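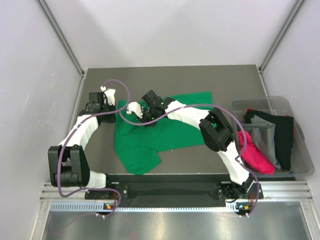
2025年1月22日

叠衣服这件事，我从去年十一月开始上瘾，到今天还没退烧。

先说起因。十一月我们搬到了 Moges 路这边的新房子，新卧室的衣柜比老房子的窄了一大截（老房子那个是顶天立地的，什么都往里一挂就完事），我搬家前完全没量过，等纸箱都堆在走廊里了才发现，挂衣杆上根本塞不下那么多衣架。当天晚上我坐在地板上，对着一堆卫衣、T恤、床单和不知道从哪个箱子里滚出来的围巾，第一反应是再买一个柜子！第二反应是看了一眼银行余额。于是就有了后面这一切。

所以这篇会很长，全是关于叠衣服、装盒子、摆抽屉的，不感兴趣的朋友可以直接跳到最后看我妈的韭菜盒子（开玩笑的，这次没有韭菜盒子，下次写）。

## 先要有一块平地

我以前叠衣服都是在床上叠的。床是软的，衣服铺上去，手一按就陷下去一个坑，袖子跟着跑，领口也歪，叠出来的东西远看是方的，近看像一块发过头的面包。后来我改在桌面上叠，差别大得我当场喊了出来，把在隔壁打游戏的先生吓了一跳。

桌面要够大，至少能让一件长袖完全摊开、两边袖子不掉下去。我现在用的是书房那张长桌，长163厘米，平时放电脑和一堆没拆的信，叠衣服的时候统统挪到椅子上。颜色嘛，我强烈推荐深色的台面！浅色衣服放上去边缘看得清清楚楚，深一点的绿啊蓝啊也能看见轮廓，哪里没对齐一眼就知道。以前那张米白色的餐桌，叠白T恤简直是在考视力。

另外桌面一定要擦干净，这个不用我多说了吧。我有一次没擦，桌上有一点点没干的咖啡，一件刚洗好的浅灰色打底衫就这么回了洗衣机，当时心情非常复杂。

高度也有讲究。餐桌对我来说偏低，叠上二十分钟腰就开始抗议，后来我学会了把桌子下面垫高一点点，站着叠，整个人轻松多了。站着叠还有一个好处，可以边叠边跟着音乐晃，我叠床单的时候一般放很吵的歌，效率高得惊人。

## 从一件绿色的上衣说起

我家最难叠的衣服，冠军是一件绿色长袖。料子软，垂，滑，刚捋平这边，那边就自己皱起来。它也是我最喜欢的一件，春秋天基本长在身上，所以洗得勤，叠得也勤，成了我的练习对象。

下面是我反复试下来觉得最顺手的步骤，写得细一点，因为我自己看教程最恨的就是“然后对折”四个字，往哪儿折，折多少，一个字都不提！

1. 正面朝下铺开。先拎着两边肩膀抖一下，再放到桌上，让下摆先着地，肩膀最后放下，这样衣身自己就顺了一半。
2. 用手掌从中间往两边抹。手指会勾出褶子，手掌不会。软料子多抹两遍，着急也没用。
3. 把一侧往中间折，折线从肩膀中间一直到下摆。这时候袖子会横在衣服背上，先不管它。
4. 袖子往下折，贴着刚才那条折线走，袖口朝下摆。如果袖子太长超出了下摆，就再往上折一小截。
5. 另一侧一样。两边折完应该是一个长条，上下宽度差不多。这里多花几秒钟调整，后面全省回来了。
6. 从下摆往领口方向折，先折到离领口差一点的位置，留出一小段，再对折或者三折，看你的盒子有多高。

第六步那个“差一点”是我琢磨最久的地方。一开始我总是折到跟领口完全齐平，结果领子那边比较厚，下摆那边比较薄，叠好立起来就往一边倒。留一点空，厚度就匀了，能稳稳站住。第一次成功站住的时候我拍了拍手，给它鼓掌，真的，一个人在书房里，对着一件衣服鼓掌。

软料子还有一个小办法，每折一次就用手掌压一下折线，从中间往外推，把里面的空气推出来。听着很玄，做一次就懂了。卫衣这种厚的反而别压太狠，压扁了它会记仇，过一会儿自己弹开。

### 袖子到底往哪边折

这个问题我和 Kayode 争了很久。Kayode Iyamu 是我以前的同事，现在在 Relthorpe 那边开了一家二手衣店，每天经手的衣服比我一年洗的都多。他的叠法是袖子先全部横着叠到背后，再折衣身，理由是展示的时候正面绝对平整，客人看着舒服。我的叠法是衣身先进来，袖子再顺着下去，收进盒子里更薄。

我们俩在视频里一人一件，叠完举给对方看，谁也不服谁。最后得出的结论是，店里卖的和家里穿的本来就是两码事，他那些衣服躺在桌上等人看，我这些衣服要一件挨一件立在盒子里。不过我得承认，他叠衬衫真的漂亮，领子挺得像刚拆封，我偷学了他垫一张薄卡纸再抽出来的办法，过年走亲戚装行李的时候用上了，非常管用！

## 盒子，盒子，盒子

终于写到我最激动的部分。

搬家之后我买收纳盒买得有点疯，各种材质都试过。布的好看，软软的，放进柜子也不刮手，可是装到一半就开始塌，衣服跟着一起歪。编的篮子更好看，拍照一流，可惜会勾毛衣。我有一件心爱的羊毛开衫就是这么被勾出一个小线头的，心疼了两天，用钩针从背面拉回去了，现在不凑近看不出来。

最后留下来最多的是半透明的塑料盒。我以前总嫌塑料盒没有“质感”，现在真香。半透明的好处太实在了，隔着盒壁能看见里面大概是什么颜色，找东西不用一个一个往外拽，可是又没有透明得那么彻底，柜子门打开的时候看上去还是安静的。要是全透明，里面各种花色一起跳出来，眼睛会累。灰一点的那种我尤其喜欢，跟什么颜色的衣服都合得来。

我在 Flamum 买的（就是新家附近那个杂货店，进门左手边全是收纳用品，我每次进去都要给自己定时间），一整套499，大小混着的，当时在货架前站了好久，拿起来又放下，最后还是抱回家了。用到现在，一点都不后悔。

关于选盒子，有几条是我交过学费的：

- **先量抽屉和隔板，再量衣服，最后才去买盒子。**我第一次是倒过来的，兴冲冲抱回来，高了一点点，就那么一点点，推不进去！
- **盒子顶上要留空。**我的习惯是留5厘米，手能伸进去捏住一件往外抽，旁边的不会跟着出来。
- **盒壁要直。**很多盒子上宽下窄，看着差别不大，并排放三四个，浪费的地方多得吓人。
- **底部最好平。**有些盒子底下有凸起的花纹，薄衣服立在上面老是歪。
- **别一次买齐。**先买一个，用一个星期，喜欢再添。我知道这条跟我上面写的一整套自相矛盾，大家听我的话，别学我的手。

盒子也不用非得装衣服。我有一个专门放各种布，抹布、茶巾、枕套、包袱皮，还有剪了一半准备做束口袋的旧床单，全都叠成差不多大小，塞在一起。叠衣服的时候我喜欢把空盒子放在桌子右手边，叠好一件就顺手立进去一件，不用先堆成山再搬。以前我是在沙发上堆成一座塔，然后端着塔走去卧室，十次有八次塔会在门口塌掉，现在想想当时怎么忍下来的。

## 立着放，还是摞着放

立着放的好处很多人写过，我就不重复那些大道理了，只说我家的情况。

T恤、打底、薄长袖、睡衣，全部立着。家居裤也立着，叠成跟T恤一样的高度，放在同一个抽屉的后半段。早上迷迷糊糊拉开抽屉，从上面看下去一排折边，颜色从浅到深，心情会莫名其妙地变好。先生一开始说我小题大做，过了两个星期，他自己把袜子也立起来了，还按厚薄排了队！我什么都没说，默默给他多买了一个小盒子。

厚毛衣我还是摞着。试过立，太胖了，一个盒子装不了几件，而且领口会被挤变形。摞的时候重的在下面，轻的在上面，一摞不要太高，我一般到隔板的一半就停，再高的话抽最下面那件会引发灾难。毛衣之间我会夹一块雪松片，味道淡淡的，打开柜子的时候像走进木头房子。

牛仔裤自己就能站，是所有衣服里最听话的孩子，对折，再三折，往那儿一放就不动了。建议刚开始练叠衣服的朋友从牛仔裤下手，容易有成就感。别像我一样一上来就挑战那件绿色的，差点练到放弃。

真丝和会起静电的裙子我没叠，全留给挂衣杆了。把能叠的都叠走以后，挂衣杆一下子空出好多，衣架之间终于能喘气，裙子也不再压出奇怪的横印子。当初以为一定要再买一个柜子的我，现在看着那段空出来的杆子，有一种白捡了钱的快乐。

## 床笠，我的老对手

好吧，还是得写它。评论区上次有朋友问我床笠怎么叠，我拖到现在才回，因为我自己也是前阵子才弄明白。

四个角都带松紧，摊开是一朵花，一提起来就缩成一团，以前我的处理方法是卷一卷，塞进柜子最深处，关门，假装它不存在。现在我的办法是把四个角一个套一个。两只手分别伸进相邻的两个角，手心相对，把右手那个角翻过来套在左手上，再顺着边摸到下一个角，套进去，最后一个也一样。套好以后放到桌上，松紧的那一边往里收，就能得到一个勉强算长方形的东西。接下来跟叠毛巾没有区别。

“勉强算”三个字很重要。别追求完美的直角，松紧那一圈天生就是鼓的，把它包在最里面，外面露出来的是平的就行。我一开始非要跟它较劲，在桌上拉来扯去，越拉越歪，气得去厨房吃了半袋饼干。

同一套的床单、被套和枕套，我会一起塞进其中一个枕套里，像一个包裹。换床品的时候拎一个包裹出来就齐了，不用半夜翻箱倒柜找另一只枕套在哪里。这个方法是我婆婆教的，她老人家用了几十年，我居然今年才知道！

## 洗和晾也算在里面

写叠衣服绕不开前面两步。晾得好，叠的时候就省一半力气。

我现在从洗衣机里拿衣服出来会先抖一抖再挂，T恤沿着侧缝轻轻拉直，领口用手指理一圈。听上去很费时间，做熟了很快，基本就是顺手的事。阴雨天家里晾不干，我会拎着大袋子去 Arau，那是街角的自助洗衣房，烘干机特别大，毛巾烘出来蓬得像云。他们那里靠窗有一张叠衣台，很宽，冬天下午太阳照在台子上，我好几次叠完了都不想走，又把毛巾拆开重叠了一遍（对，我就是这么无聊）。

衣服完全干透了再叠，这条我吃过亏。摸着好像干了，腋下和裤腰那里还有一点点潮，叠紧了放进盒子，盖子一盖，几天以后打开，那个味道……全部重洗。现在我会用手背去碰厚的地方，手背比手心敏感，有一点凉就再晾一会儿。

还有，刚烘完热乎乎的时候最好叠。纯棉的趁热抹平，折线特别听话，凉了以后褶子就定住了，再抹也抹不掉。所以我会尽量守着烘干机，响了就去拿。当然更多时候是响完了我忘了，两个小时以后想起来，衣服已经皱成梅干菜，那就喷一点点水再抖一抖，凑合。

## 我的叠衣服时间

以前总觉得叠衣服是做完所有事情之后才轮到的苦差，所以永远轮不到，干净衣服就在椅子上过夜，第二天直接从椅子上拿来穿，椅子变成了衣柜，衣柜变成了摆设。相信不少人家里都有这么一把椅子。

现在我把它放在晚饭以后，泡一壶茶，开一集播客，一集大约6分钟的那种短故事，听上几集刚好叠完一筐。有时候听得入神，手上停住了，一件衣服就那么半折着摊在桌上，袖子垂到桌边，等我回过神来才接着折。这种时候特别放松，脑子里乱七八糟的事情好像也跟着被捋平了一点。

孩子偶尔会来“帮忙”。她负责小毛巾，叠法自由，有时候是三角形，有时候是“热狗”，有时候叠着叠着就披在身上当斗篷跑了。热狗形状的小毛巾意外地很适合塞在盒子的缝隙里，我就保留了这个传统，来家里的朋友洗完手抽出一条热狗，都会愣一下。

她最近还发明了一个游戏，叫“谁最直”，两个人各叠一条毛巾，比谁的边最齐，输的人去把叠好的盒子送回卧室。我输得比较多，有时候是让她的，有时候是真输。

## 还没解决的

也不是什么都顺。列一下目前还在头疼的，求大家支招：

**带帽子的卫衣。**帽子折到背后太厚，摊平了又占地方，试过把整件衣服卷进帽子里，像个小枕头，圆滚滚的很可爱，可是放进方盒子浪费空间，不放进盒子又会滚。现在是一半一半，看心情。

**先生的运动短裤。**滑得像鱼，叠好立在盒子里，隔天就自己滑倒躺平。我试过用一个书立撑着，有用，就是丑。

**半干不湿、穿过一次还不想洗的外套和裤子。**放回柜子吧，心里别扭，扔洗衣篮吧，又太早。目前在门后钉了几个挂钩，挂着挂着又开始长草了，估计下个月得重新想办法。

**换季。**夏天的衣服我都收进了床底下那种扁盒子，当时太得意，没贴标签。上礼拜想找一件薄衬衫打底，趴在地上拖出来一个，是泳衣，再拖一个，是凉席套。手电筒照着灰尘，打了一连串喷嚏。这个周末一定贴标签，纸胶带和记号笔都已经放在桌上了，先生看到以后问我是不是连他也要贴。

要是有谁搞定了卫衣，快来评论区告诉我！最好写清楚帽子往哪边折、折多少，“然后对折”这种留言我会追着问的。

对了，上次说要送的那几块多出来的抽屉隔板还在，尺寸偏小，适合放袜子和手帕，住在 Moges 路附近的可以自己来拿，先留言说一声，我放在门口的鞋柜上。

烘干机响了，我去拿衣服。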